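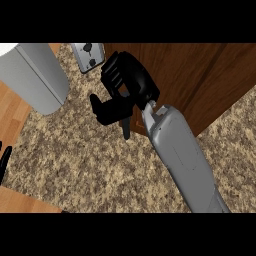
Robot arm over a granite countertop, computer rendering.

Progress report to the Tavbridge Business Development Fund
Recipient: Jarolent Lighting
Prepared by: Iona Tosh, project coordinator
Date: February 10, 2019

Dear members of the Fund,

With this report we inform you about the state of our project for the presentation of Jarolent indoor lighting at trade fairs. It covers the work since our last report in July.

Trade fair in Vusside

We took part in the building and interiors fair in Vusside with our own stand of 40 square meters. It was the first time that we did not share the space with another company. The stand was divided into two parts. In the front part visitors could see the Niven line of ceiling panels, and in the back part we had a closed room where the light could be changed from warm to cold white. Many architects asked to stay in the room longer than we planned, and at busy hours a line formed in front of the door. For the next fair we will make the entrance wider.

The interest in the Niven panels was good, above all from people who equip schools and small offices. They asked mostly about the dimming, the delivery times and the possibility to replace the driver without taking down the whole panel. Our printed catalog did not answer the last question well. We have written this page again and the new version is already at the printer.

Demonstration stand

The structure of the stand was built so that it can be used again. The walls and the floor came back to our warehouse in good condition. Two of the light boxes were damaged in transport — the corners of the covers are broken — and we have reported this to the carrier. The answer is still open. If the carrier does not pay, we will cover the repair from our own money and not from the grant.

Training of the sales team

Before the fair we held a training for the colleagues who worked at the stand. They learned to explain the color rendering and the glare values in simple words. We would like to repeat it before the next fair, with more time for practice, as some colleagues were not sure when visitors asked about the installation in older ceilings.

Budget

The costs of the stand rental and the printing stayed within the approved plan. The electrical connection was more expensive than the organizer first told us. We ask the Fund to allow us to move the unused part of the travel money to this item. The request form is attached.

Next steps

We are preparing the registration for the fair in Tavbridge and are waiting for the confirmation of the place in the hall. The sample cases for architects will be finished after the new catalog arrives — each case will contain a small Niven panel and a dimmer.

Please write to me if you need copies of the invoices or other documents.

With kind regards,
Iona Tosh
Jarolent Lighting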